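Volness Lease Tracker: Review After One Season

Posted 2nd November | Property Management Tools | 2 comments

We manage 44 small commercial units, mostly flex space and ground-floor retail, and until October we kept the lease dates in a spreadsheet. Volness is a web-based tracker sold to owners and managers our size. I moved our rent roll into it and have used it daily for 12 weeks.

Setup took two afternoons. The import accepted our columns without much trouble, except for percentage rent, which had to be typed in by hand for each tenant. Option dates came over clean.

The critical dates calendar is the best part. Renewal notices, rent steps and insurance certificates all show up on one page, and you can set your own lead time for each. Quách, the program we tried before, only let us set one lead time for everything.

CAM reconciliation is weaker. It handles a straight pro rata share, but caps and base years need a workaround. If most of your leases are triple net with caps, look at Pesar first.

Reports print well. The stacking plan is basic and does not show sublet space.

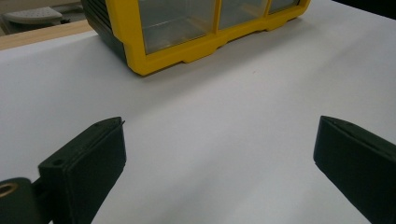
Ah-rin Gil wrote that the caps problem can be handled by setting up a second expense pool for the capped items and leaving the rest in the main one. It adds a step at year end, she said, but the tenant statements come out right.

I tried it on one building and the totals matched our old sheet. Support still answers by email only, usually the next morning.

Rating: 4 out of 5

Reviewed by Hae-won Kwon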